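# Plilus im Test: Steuersoftware für zweiarmige Arbeitsplätze

Wer zwei Roboterarme von verschiedenen Lieferanten an einem Tisch betreiben will, hat meistens auch zwei Programme, zwei Bedienkonzepte und zwei Sorten Fehlermeldungen. Plilus vom Anbieter Morkbridge soll das zusammenführen: eine Oberfläche für beide Arme, dazu Fernsteuerung von Hand, Aufzeichnung der Bewegungen und ein einfacher Ablaufeditor. Die Lizenz kostet 599 Euro im Jahr und gilt für einen Arbeitsplatz. Wir haben Plilus selbst gekauft und von Anfang Oktober an damit gearbeitet.

## Einrichtung

Das Programm läuft auf einem normalen Linux-Rechner. Eine Windows-Version gibt es, sie kann aber nur Aufzeichnungen ansehen und keine Arme steuern. Im Shop steht das erst in der Fußnote, da sollte man vor dem Kauf hinsehen.

Die eigentliche Installation ging schnell. Länger hat das Anlegen der Greifer gedauert. Plilus bringt eine Liste mit gängigen Modellen mit, unser linker Greifer war dabei, der rechte nicht. Für den rechten mussten wir Öffnungsweite, Schließgeschwindigkeit und Gewicht von Hand eintragen und eine Steuerdatei schreiben. Die Vorlage dafür ist ordentlich kommentiert, setzt aber voraus, dass man so etwas schon einmal gemacht hat. Meine Kollegin Borghild Björklund hat dafür einen Nachmittag gebraucht, ich hätte länger gebraucht.

Danach kommt die Abstimmung der beiden Arme aufeinander. Man fährt mit beiden Greifern nacheinander dieselben Punkte auf dem Tisch an und bestätigt jeden Punkt. Das Handbuch verlangt 12 Punkte. Wir haben es versuchsweise auch mit weniger probiert, das Programm lässt es zu und gibt nur eine gelbe Warnung aus. Am Tischrand lagen die Arme dann merklich auseinander. Mit dem vollen Satz war das Ergebnis gut.

Ärgerlich: Nach dem Umstellen eines Arms muss die ganze Prozedur wiederholt werden. Einzelne Punkte nachzumessen geht nicht.

## Arbeiten von Hand

Die Fernsteuerung ist der beste Teil des Programms. Beide Arme folgen den Eingabegeräten ohne Ruckeln, und die Verzögerung ist so klein, dass man sie nach kurzer Zeit vergisst. Die Geschwindigkeit lässt sich für jeden Arm getrennt begrenzen. Bei Aufgaben, in denen ein Arm hält und der andere arbeitet, haben wir den haltenden Arm stark gedrosselt und den anderen fast frei laufen lassen.

Unsere Versuche drehten sich um Küchen- und Thekenarbeit, also Gläser, Brettchen, Obst, Lappen. Das ist nah an dem, was unser Auftraggeber Magalhães später an einer Ausgabetheke machen will. Feste, matte Gegenstände sind dabei kein Problem. Eine Zitrone verzeiht viel, sie gibt etwas nach und hat genug Reibung. Bei Gläsern sieht es anders aus, und bei Gläsern hat sich auch die Greifkraftregelung von Plilus als Schwachpunkt gezeigt. 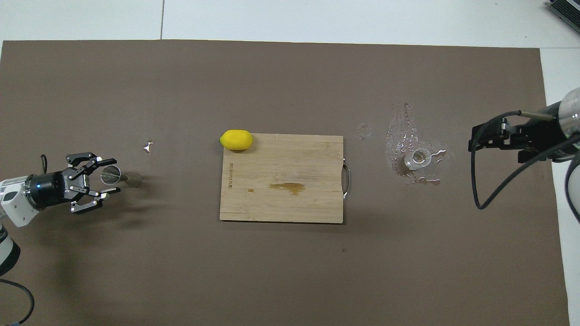
Die Kraft wird in Stufen von eins bis 10 eingestellt. Was eine Stufe bedeutet, hängt vom Greifer ab und steht nirgends in Newton. Auf der linken Seite hielt Stufe drei ein glattes Trinkglas sicher, auf der rechten brauchten wir Stufe fünf, und zwischen vier und fünf liegt dort ein ziemlich großer Sprung. Mit feineren Stufen oder einem Regler wäre uns mehr geholfen. Der Support hat auf Nachfrage bestätigt, dass die Stufen bei selbst angelegten Greifern einfach gleichmäßig über den gesamten Bereich verteilt werden.

Dazu kommt, dass Plilus einen verlorenen Griff nur dann meldet, wenn der Greifer selbst eine Rückmeldung liefert. Liefert er keine, läuft der Ablauf weiter, als wäre das Glas noch zwischen den Fingern. Das ist technisch nachvollziehbar, sollte aber beim Anlegen des Greifers deutlich angezeigt werden. Im Moment steht es in einem Unterkapitel des Handbuchs.

Wer mit gefüllten Gefäßen arbeitet, sollte die Kippbegrenzung kennen. Sie sitzt unter »Werkzeug«, dann »Erweitert«, und sperrt das Drehen des Handgelenks über einen eingestellten Winkel hinaus. Ab Werk ist sie ausgeschaltet. Für Transportfahrten ist sie sehr brauchbar, beim Ausgießen muss man sie natürlich abschalten, und dafür fehlt eine Taste. Man geht jedes Mal durch das Menü.

## Aufzeichnen und Wiedergeben

Jede Handfahrt kann aufgezeichnet werden. Wir haben während des Tests fast 300 Aufnahmen angelegt, und die Verwaltung kommt damit gut zurecht. Man vergibt Schlagworte, filtert nach Aufgabe und Datum und kann Anfang und Ende einer Aufnahme sauber beschneiden. Die Vorschau zeigt beide Arme als einfaches Modell, das genügt zum Wiederfinden.

Weniger gut ist die Bewertung. Jede Aufnahme wird als »gelungen« oder »nicht gelungen« markiert, etwas dazwischen gibt es nicht. In der Praxis gibt es aber viele Läufe, in denen der linke Arm alles richtig macht und der rechte nicht. Wir haben uns mit Schlagworten geholfen. Morkbridge kennt den Wunsch, einen Termin dafür wollte man uns nicht nennen.

Die Wiedergabe arbeitet genau, solange alles an seinem Platz steht. Verschiebt sich ein Gegenstand, fährt der Arm trotzdem zur alten Stelle. Für eine Anpassung an neue Positionen braucht man das Zusatzmodul Tollow, das getrennt verkauft wird und das wir nicht getestet haben. Nnamdi Onuoha, der die Versuche bei Magalhães betreut, setzt es dort ein und ist damit zufrieden, allerdings nur mit einem Arm.

Exportiert wird in ein offenes Format, mit Zeitstempeln für beide Arme und beide Greifer. Bei uns waren die Dateien ohne Nacharbeit lesbar.

## Ablaufeditor

Der Editor arbeitet mit Blöcken, die man untereinander setzt: fahren, greifen, warten, loslassen. Für jeden Arm gibt es eine Spalte. Soll ein Arm auf den anderen warten, zieht man eine Linie zwischen den Spalten. Das ist leicht zu verstehen und reicht für kurze Abläufe.

Ab einer gewissen Länge wird es unübersichtlich. Blöcke lassen sich nicht einklappen, und eine Suche fehlt. Außerdem speichert der Editor nicht von selbst – nach einem Absturz war bei uns ein halber Vormittag Arbeit weg. Es blieb bei diesem einen Absturz, aber seitdem speichern wir ständig von Hand.

Der Kollisionsschutz zwischen den Armen hat zuverlässig gebremst. Er rechnet mit großzügigen Hüllen um Arm und Greifer. Angehängte Kabel berücksichtigt er nicht, auf deren Führung muss man weiterhin selbst achten. Einen Ersatz für den Not-Halt stellt er auch nicht dar, darauf weist das Handbuch richtig hin.

## Support und Dokumentation

Das Handbuch liegt auf Englisch und Deutsch vor. Die deutsche Fassung ist verständlich, hinkt aber eine Version hinterher, einige Menüpunkte heißen inzwischen anders. Anfragen per E-Mail wurden in der Regel am nächsten Werktag beantwortet, meist mit einer brauchbaren Antwort und einmal mit einer korrigierten Steuerdatei.

## Bewertung

**Gut:** ruhige Fernsteuerung, getrennte Geschwindigkeiten, Verwaltung der Aufnahmen, offenes Exportformat.

**Weniger gut:** grobe Kraftstufen bei eigenen Greifern, versteckte Kippbegrenzung, kein automatisches Speichern, Abstimmung nur komplett wiederholbar.

Für Werkstätten und Labore, die viel von Hand fahren und aufzeichnen, ist der Preis angemessen. Wer vor allem fertige Abläufe wiederholen will, sollte Tollow gleich mit einplanen und sich vorher ein Angebot für beides geben lassen. Wir haben die Lizenz behalten und warten auf die nächste Version des Editors, die laut Morkbridge wenigstens das automatische Speichern mitbringen soll.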